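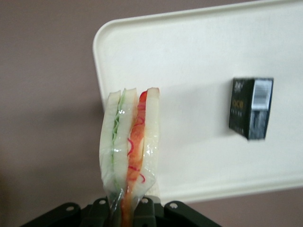 Sándwich de pan blanco con lechuga y relleno rojizo, envuelto en plástico transparente.

Acta de la reunión del grupo de la mesa de meriendas
Edificio Bech, sala de la planta baja
Fecha: 2019-12-27
Toma notas: yo otra vez, que perdí el sorteo

Empezamos tarde porque la sala estaba cerrada y la llave la tenía recepción, que a su vez la había dejado en la segunda planta. Mientras la buscábamos se adelantó medio orden del día en el pasillo, así que si algún punto parece llegar ya discutido, es por eso. Faltaron las dos personas del turno de mañana, que habían avisado y mandaron sus comentarios por escrito (los he ido metiendo donde tocaba).

1. Acta anterior

Se leyó deprisa y se aprobó con una corrección: donde yo puse que el pan integral "no lo quiere nadie", tiene que decir que "se vende menos que el blanco". Corregido queda, y pido perdón a los del integral, que son pocos pero leen las actas con lupa.

2. Sándwiches

El punto largo, como siempre. Jevik nos sigue trayendo los sándwiches ya envueltos y la opinión general es buena: el pan blanco gusta, la lechuga se agradece y el precio no ha subido. Hubo dos quejas. La primera, que los envueltos no llevan escrito de qué son y la gente los va girando para mirar el corte a través del plástico. Yo lo hago también, lo confieso, y me parece una costumbre bastante fea cuando hay cola detrás. La segunda, que algunos rellenos se parecen demasiado de color, y quien no come carne se queda con la duda.

Se acuerda pedir a Jevik una pegatina pequeña por el lado estrecho, con el relleno y los alérgenos. Si dicen que no, las pegamos nosotros por la mañana, aunque el turno de mañana contesta por escrito, y cito literal, que "ni en broma". Lo dejamos en que primero preguntamos y luego ya nos peleamos.

También se habló de la cantidad. Ahora pedimos 50 a la semana y los viernes sobran. Propuse bajar el pedido del viernes en 12 y se aprobó sin votos en contra, con una abstención de quien siempre se lleva los que sobran a casa. El cambio empieza después de las fiestas.

3. Colocación de la mesa 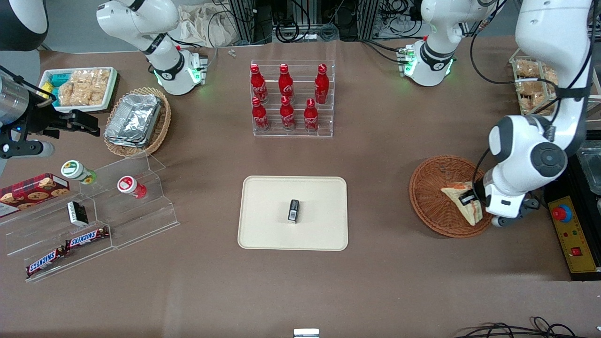

La colocación la cambiamos antes de Navidad y tocaba decidir si se queda así. Yo venía con ganas de defenderla, lo digo desde el principio, porque me pasé una tarde entera moviendo bandejas! El soporte transparente con las botellas de Coca-Cola en el centro, unas arriba y otras abajo, nos gustó a todos y se queda donde está. La cesta redonda de mimbre para los sándwiches también se queda, a la derecha, con los recipientes de bollería envuelta en la balda de detrás. Más discusión hubo con el expositor escalonado: los botes en lo alto, el de la tapa verde y el de la roja, bien, pero las barritas de Snickers en el escalón de abajo quedan justo a la altura de los niños que vienen a recoger a sus padres, y ya hubo un par de dramas. Alguien dijo que precisamente por eso se venden. Votamos, ganó dejarlas abajo por un voto, y que conste que el mío no fue.

La caja roja de galletas está apoyada de lado junto al expositor y hubo quien la quería de frente, plana, encima de un escalón. Se acepta probar. Si se cae, vuelve a su sitio y no se habla más.

La bandeja de color crema generó un debate que no me esperaba. Unos la quieren para las servilletas, otros para dejar las monedas, y otros (bueno, una persona, muy convencida) para fruta. Lo de las monedas se descarta: ya tuvimos un bote para eso y acabó lleno de botones. Servilletas hasta marzo y entonces lo miramos de nuevo. La propuesta de la fruta se apunta para el punto 6.

4. Bolsas de aperitivo y etiquetas

Las bolsas transparentes de aperitivo inflado se quedan en la bandeja blanca. Salen muy bien, sobre todo a media tarde, y lo único que hay que hacer es ponerlas con el cierre hacia atrás, que si no la gente coge la bolsa por la esquina y arrastra a las vecinas. Pido por favor que quien reponga no las amontone. Ya sé que es más rápido volcar la caja, yo también he estado en un turno con prisa, pero luego hay que recogerlas del suelo.

Sobre las tarjetas: la pequeña en amarillo y verde azulado que hay en el extremo de esa bandeja le gustó a todo el mundo, y se pidió que todas las demás vayan en los mismos colores. Encargamos el juego completo a Drukeck. El presupuesto que mandaron incluía laminado brillante y hubo quien protestó por los reflejos; les diremos que en mate. El texto de cada tarjeta lo redacto yo, con una sola condición que puse y que se aceptó: nada de signos de exclamación. (En las actas me los permito, en la mesa no.)

5. Cestas y bandejas de aluminio

La cesta ovalada se ha convertido en el sitio de las bandejas de aluminio y nadie recuerda haberlo decidido. Se propuso llevarlas al armario. El turno de mañana escribió que las usa a diario para las raciones calientes y que el armario le queda lejísimos, con lo cual se dejan ahí. Eso sí, se acuerda que la pila no pase del borde de la cesta, que alta se vence.

Aprovecho para recordar que las cestas de mimbre no se lavan en el fregadero. Se les pasa un cepillo seco, y si hay una mancha de verdad, un paño apenas húmedo. La que pusimos a remojo en otoño todavía huele raro.

6. Propuestas varias

Fruta: se compra una tanda pequeña de mandarinas y se ve qué pasa. Van en un cuenco aparte, lejos de la bollería.

Bebidas sin azúcar: se piden desde hace tiempo y es verdad que en el centro de la mesa no hay variedad. Preguntaremos al distribuidor, que es Fandari, si puede mezclar las cajas. La última vez contestaron que la caja mezclada tenía recargo y lo dejamos correr. Ahora que pedimos más quizá nos hagan otro precio, aunque yo no pondría la mano en el fuego.

Café: no se trata. Quedó dicho en la reunión anterior que el café es asunto del edificio Bech y que cada vez que lo sacamos se nos va media hora. Se nos fueron diez minutos igualmente.

Horario de reposición: se queda en 2 veces al día, con una tercera los días de visita. Para esa tercera hacen falta manos y la lista está colgada en la puerta del armario. Apuntaos con letra legible, que el mes pasado había un garabato que todavía no sabemos de quién es y ese día no vino nadie.

7. Acuerdos y quién se encarga

Escribir a Jevik por las pegatinas y por el pedido del viernes: turno de tarde.
Encargar las tarjetas a Drukeck, en mate: yo.
Textos de las tarjetas: yo también, antes de encargarlas, claro.
Preguntar a Fandari por las cajas mezcladas: turno de mañana, que no estaba para negarse.
Comprar las mandarinas: quien propuso la fruta.
Probar la caja de galletas de frente durante 3 semanas: el que esté de turno.

8. Ruegos y preguntas

Se preguntó si se puede comer durante la reunión. Se puede, pagando. Se preguntó también quién se llevó el rollo grande de plástico transparente; que lo devuelva al cajón, sin más.

La próxima reunión será en la misma sala, con la llave recogida de antemano. El sorteo para tomar notas se hará al principio y yo no entro en el bombo.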